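Jan 20, 2021

# Visit report: culture open day at Tullov

Tullov makes packing cartons, mailers and printed inserts for other businesses. It employs 432 people, nearly all of them on one site outside Istine. In January the company opened its doors for a day to suppliers, customers and a few outsiders with an interest in how firms are run. I went as one of the last group. There were 18 of us in the morning party.

The invitation said the day was about "how we work, as well as what we make." I have been to several events with wording like that and most of them were sales tours with a slide on values at the end. Tullov did show us the production floor, but the larger part of the day was spent in meeting rooms, talking about reporting lines, complaints and pay.

## Background

Two years ago the company had a bad spell. A batch of cartons for a food customer went out with the wrong coating. People on the line had seen the problem and two of them had reported it to a shift lead. The report stopped there. The customer found the fault, the contract was lost, and the internal review that followed said plainly that staff did not expect anything to happen when they raised a concern.

The board asked for a plan. What came out of it is a program they call Pokico, which is the name of the street the first office stood on. It covers three things: how concerns are raised, how managers are assessed, and what the board gets to see.

## Morning session: raising concerns

Before Pokico, a worker with a concern was supposed to fill in a form and give it to their direct manager. The form was four pages long. In the last full year it was used, it was handed in 9 times across the whole company.

The current form is one side of a sheet. It can go to a direct manager, to any other manager, or into a locked box that is emptied by the internal audit team. It can be signed or left unsigned. There is also an online version, but the company says most people on the floor prefer paper, and it has kept both.

Every concern gets a written reply within 22 days. The reply has to say what was looked at and what was decided, even when the decision is to do nothing. A summary of all concerns and replies, with names removed, is posted by the canteen each quarter. I read the current one during the coffee break. It was dry and fairly detailed. Several entries were about parking. One was about a supervisor changing overtime records, and the reply said the records had been corrected and back pay issued.

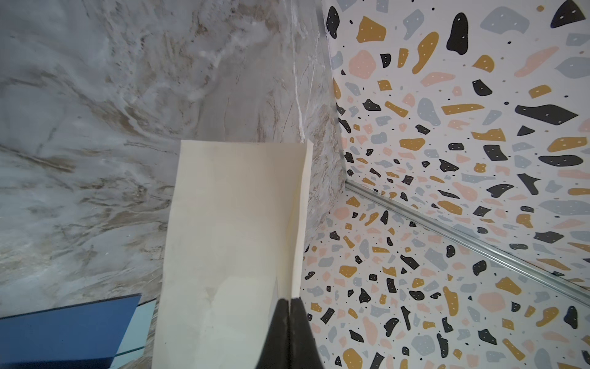 *Cream-colored sheet standing upright, with two black gripper fingers closed in front of it.*

Somebody in our party asked whether unsigned concerns were taken less seriously. The answer was that they are harder to look into, and that the company tells people so on the form. I thought that was a fair reply. The share of unsigned concerns has gone down each year, which the presenters offered as a sign of trust. It could also mean that people with serious complaints are staying quiet, and I would have liked more discussion of that.

## Manager assessment

This was the part I found most useful.

Managers at Tullov used to be paid a bonus on output and waste only. Since Pokico started, part of the bonus depends on a staff survey and on how concerns in their area were handled. A manager is not marked down for having a high number of concerns. They are marked down for late replies, or for replies that audit finds to be incomplete.

The company admitted that the first version of this went wrong. It counted the number of concerns, and some managers responded by talking people out of raising them. Numbers fell sharply in the first quarter and were reported to the board as good news. Audit picked up the real cause when it interviewed staff on the night shift. The measure was dropped and the first year's bonuses were left as they were — a decision some employees are still unhappy with.

## Production floor

We were taken around after lunch in two groups. The carton lines take up most of the main building and the printed insert section is in a newer hall at the back. It was loud, so the guides kept their comments short.

I noticed that each line had a board showing open issues, with dates beside them. A few of the dates were well past the target. Nothing had been tidied away for the visit as far as I could tell, and when one of our group pointed at an overdue item, the guide said it was waiting on a part.

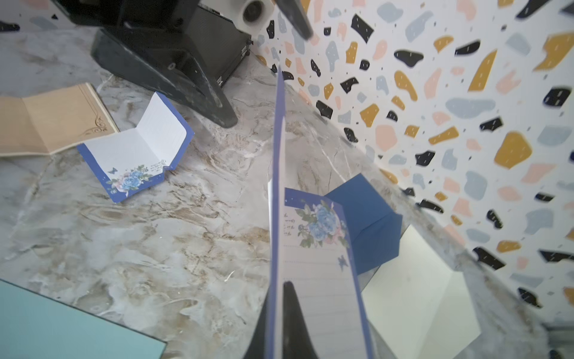 *Ruled sheet with a deep blue border and a printed bouquet of blue roses.*

Two line workers joined us for questions at the end of the tour. Their managers left the room. Both said the one-page form was better than the old one. One of them said that replies were sometimes written in language that was hard to follow, and that people would ask each other what an answer meant. The other said that the survey was too long and that some of the questions were repeated.

## What the board sees

The last session was given by the company's adviser on the project, a small firm called Noh. It ran through the culture report that goes to the board twice a year. The report has survey results, turnover by department, concern numbers, reply times and exit interview themes. It used to be a single score. The board asked for that to be removed after the episode with the falling numbers.

Noh was open about the limits. The survey response rate is good in the offices and weaker on nights. Exit interviews are voluntary and few agency workers do them. Agency staff are not in the main survey at all, although they can use the concern form. There is a plan to include them this year but no budget has been agreed yet.

## Practical notes

- The site is a short bus ride from Istine station. The bus stops at the main gate.
- Safety shoes are lent at reception. Smaller sizes ran out early.
- Lunch was sandwiches and soup in the staff canteen.
- Slides were promised by email. The blank concern form was handed out on paper.

A second open day is planned, with places for customers first. I have asked to be told if the agency staff survey goes ahead.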